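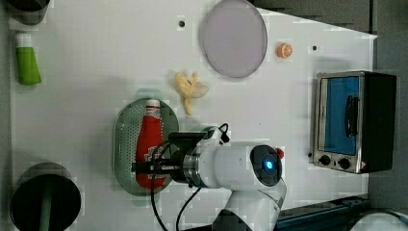
Employment Law Workshop, notebook
Entry for March 2023
Kept by: V. Miah
Copies: G. Kang, D. Cullinane, E. Lunde

1. Mock hearing, Batholm problem

The second run of the Batholm problem was held in the small hearing room. Ms. Lunde presided. Mr. Cullinane argued for the employee and Ms. Kang for the employer. The facts are unchanged from the first run: a warehouse clerk is given notice after 17 months of service, the works council is told of the dismissal by telephone, and the written reasons reach the council only after the notice has been handed over.

The employer side conceded the order of events and argued that the telephone call was enough. Ms. Lunde asked what had been said in the call and by whom. The problem file does not answer this. Ms. Kang relied on the manager's statement, which says only that the council chair "was informed of the matter." The bench did not find this sufficient, and the point went to the employee.

Mr. Cullinane spent 45 minutes on the council issue and left little time for the claim for unpaid overtime. The bench noted this in its remarks. The overtime claim is the weaker of the two on the papers, but it was pleaded and should be argued.

2. Corrections to the problem file

Page 4: the clerk's start date does not agree with the date in the contract at tab 2. The contract date is to be used.
Page 6: "appeal" should read "objection." The council does not appeal.
Tab 5: the shift records stop one week before the notice. Ms. Sikder to confirm whether a page was lost in copying or whether the gap was intended when the problem was written.

3. Reading group, Plendetti draft

The group reached the end of the second chapter of the Plendetti draft on collective agreements. Discussion centered on whether a term in an expired agreement continues to bind the parties until it is replaced. Ms. Sikder holds that the draft runs together two separate questions: whether the term survives, and whether the parties may contract out of it by individual agreement. Ms. Lunde agrees in part. The author will be asked to divide section 2.3.

The footnotes in that chapter cite labor court decisions in three different styles. House style is court, date, file number, in that order. V.M. has marked the first 80 footnotes. The remainder are open.

4. Ahmadpour materials

The Ahmadpour bundle on fixed-term contracts has been indexed and runs to 99 documents. The index is by date only. A second index by issue would help those preparing the August session, and Ms. Kang has offered to begin one. Documents marked "draft settlement" are not to be used in any hearing exercise.

5. Open items

Ms. Sikder: tab 5, as above.
Mr. Cullinane: revised outline, with the overtime claim placed first.
Ms. Kang: issue index, Ahmadpour.
Ms. Lunde: written reasons for the Batholm ruling, one page, to be filed behind this entry.
V.M.: remaining Plendetti footnotes. Also to return the bound volume of appeal decisions to the Pritemness reading room, on loan in my name.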